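Breakfast Things: Kitchen Gallery, February

This page collects the small kitchen items used at the Nerkgate breakfast table, with a line or two on each. Most of them are ordinary pieces bought one at a time. The page was put together by Irja Valtonen, with notes from Nabila Bouazza and Orvokki Ojala, who keep the shelves at the Tullholm kitchen room.

Larger items (the kettle, the two-burner stove, the bread bin) have their own page and are left out of this one. So are the Salminen glass jars, which went to the pantry in February. The full list for the room runs to 559 entries, and the gallery shows only what belongs with a plain breakfast of bread and egg.

Sizes are not given. Anyone who needs them for shelf labels or drawer liners should ask Orvokki for the paper list, page 21. 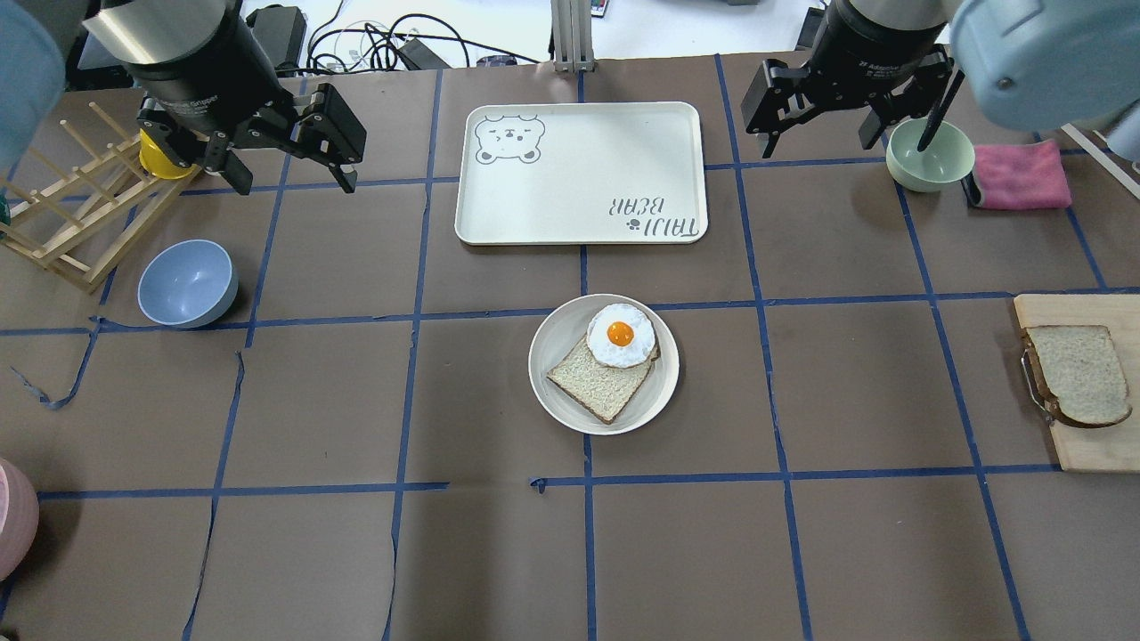 Hui-mei Siu

**Table with fried egg on bread, tray, bowls and drying rack.** The table is covered in brown paper, with blue tape laid out in a grid.

**White plate.** Round and white. It is the plate we use for anything with toast, and the egg and bread sit on it here.

**Bear tray.** Cream with rounded corners, a gray outline of a bear's face in one corner and "TAIJI BEAR" with a paw print in the other. Wipe it with a cloth and dry it flat. It goes on the lower shelf, under the plates.

**Bowls.** The green one is by the folded pink cloth, and the light blue one is below the rack. There is a pink one too, just at the corner of the table. They are listed together under "bowls, small" and can be swapped for each other in any table setting. Seija Jääskeläinen asked whether they should be sorted by color on the shelf. They do not need to be.

**Yellow cup.** Small, next to the rack. Listed under "cups, other" until we have more of that kind.

**Drying rack.** Light wood, made of dowels and slats. Stand it where air can get at both sides, and keep it away from the stove. If a dowel works loose, put the rack in the repair box with a note.

**Cutting board.** Light wood, kept on the right side of the table. Use it for bread only. The board for onions and garlic hangs by the sink and has a notch cut in the handle.

**Cloths.** Folded cloths go back in the drawer once they are clean and dry. Cloths with holes go in the rag bag under the sink.

**Changes to the list**

The old entry "tray, animal" has been renamed "tray, bear" so that it can be found. The Veltier mugs are still listed twice, and the second entry will be removed when the paper list is next printed. We print 200 copies, and there are still a few left from the last run in the hall cupboard.

Corrections can be written on the sheet inside the pantry door. Please put your initials next to them.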